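Follo Whole-Body Task Platform
Research equipment – Alhassan Laboratory, Florkcombe

The Follo platform supports studies of how a legged humanoid learns household tasks that require walking and handling in the same sequence. It is supplied with the Trosach training package, which learns one policy for both arms and both legs from recorded demonstrations.

In the reference study, led by Finlay Drummond, policies were trained on 400 and on 800 demonstrations and tested over 100 trials each. The larger set reduced failures at the approach stage – the point at which the robot must stop within reach of furniture. Results for drawer handling were less consistent and remain under review.

The platform operates on a tether. Allow 6 weeks for delivery.
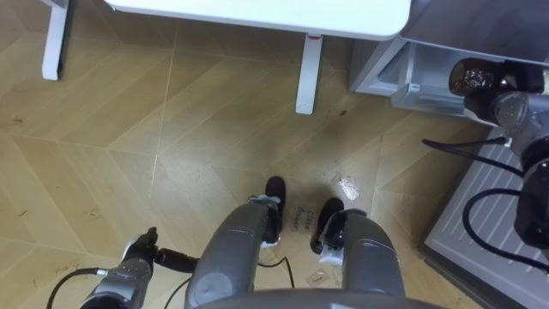 Work beside the white table, on a herringbone floor
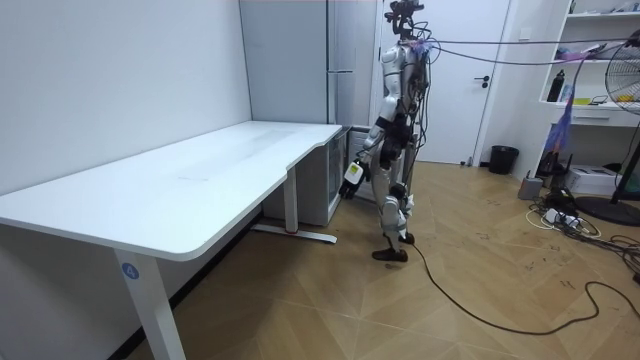 Photos: Alhassan Laboratory

Requests for the study data and for site visits may be sent to the Florkcombe equipment office. Visits resume in September.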